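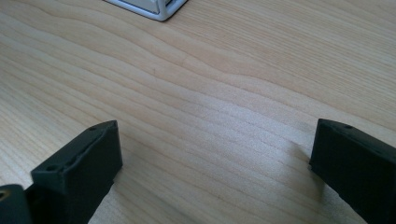

Zedico – Household Task Evaluation, Stedberg Site
Call for participants

Zedico is recruiting adults to take part in a study of whether machines can do ordinary household and shop-floor chores at a usable standard. Participants perform the chores themselves with a hand-held two-finger gripper. The recordings are used to train a robot arm, and the arm is then scored on the same chores.

Background
The first round covered 1,013 attempts by the arm at tabletop tasks: clearing small containers, wiping down, sorting cutlery, folding dish towels. Of these, 847 were scored as complete. Most of the failures were in towel folding and in picking up flat items with little to grip at the edge. Wiping was completed often but left streaks, which the current scoring sheet does not penalize. The second round uses a revised sheet and adds two shop-floor tasks, shelf facing and carton unpacking.

What participants do
Each session lasts three hours with two breaks. You will work standing at a table, moving objects with the gripper at a normal pace. Five sessions are required. Partial completion is paid by the session but the completion bonus is not.

Requirements
– 18 or older
– Able to stand for 50 minutes at a time
– Full use of at least one hand; left-handed applicants are encouraged
– No current employment with Zedico or with Ferkia, which supplies the scoring software
– No experience with robots is needed. Experience in cleaning, stocking or kitchen work is useful – please list it.

Data
Recordings show the work surface and the gripper. Audio is not kept. Participants may withdraw their recordings up to the end of the round.

How to apply
Write to Maeve Costello, Study Coordinator, Zedico, Carrasco Building, Stedberg. State your available weekday mornings or afternoons, your dominant hand and any relevant work history. Applications close 6/10/25. Applicants not placed in this round will be held on file for October unless they ask to be removed.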